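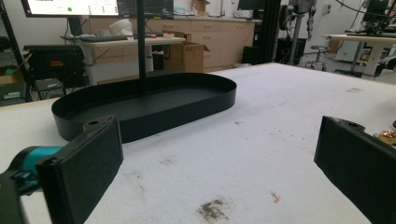

## Hand-held demos: 19 out of 40 on the strap task, is that a result or a bug?

**Eyvindur Mikkelsen**, September 14, 2018

Quick one, writing this between runs. We collect demos with a hand-held gripper (camera on it, same fingers as the arm) and train a policy on those only, no arm data at all. Got 200 demos for the hanging strap task. Grasp the loop low down, hold it, let go. The policy then runs on the arm in the Leldale lab.

Rigid things are fine. The strap gets 19 out of 40. Most of the misses look the same: the fingers close a bit early and the loop gets pushed sideways. Training loss is lower than on the rigid task so I dont think it's short of data.

Things I've looked at already:

- camera to finger offset, redone twice
- light, same lamps for demos and arm runs
- grip width signal, seems ok but I only checked it at fully open and fully closed
- the demos themselves. In the good ones both pads sit on the braid just above the bend, like so

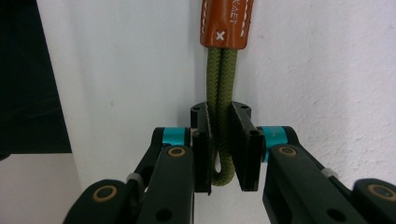 - image delay on the arm side. Not measured properly yet, this is the one I'm least sure of

My supervisor wants a number for the Keogh workshop in December. Can I report this as "hand-held demos transfer poorly to soft objects"? Or is that too strong?

### Iida Peltonen

Too strong, yes. You've got one soft object and a delay you haven't measured.

Do the delay first. Point the camera at a clock on the monitor, log when each picture arrives, take the difference. Then do the same for the gripper command, because closing has its own lag and people forget that one. When we did this on Cladik the two lags went in opposite directions and our fingers closed early as well, looked just like what you're describing. We shifted the action labels by a few steps and retrained on the same demos.

Also check the width halfway. Two end points tell you nothing about the middle, and a thin rope is all middle.

Then another 40 runs, same start positions as the first lot, and put both numbers in the paper. If it's still bad after that, write "on this strap" and not "on soft objects".

### dustham_bench

try slower? we halved the arm speed and it got better, never found out why. might just be the strap swinging tho

### Eyvindur Mikkelsen

Thanks both. Halfway width is off, the arm reads wider than the hand-held one for the same gap. Fixing that tonight, delay test after. Will post the new number under this when the 40 are done.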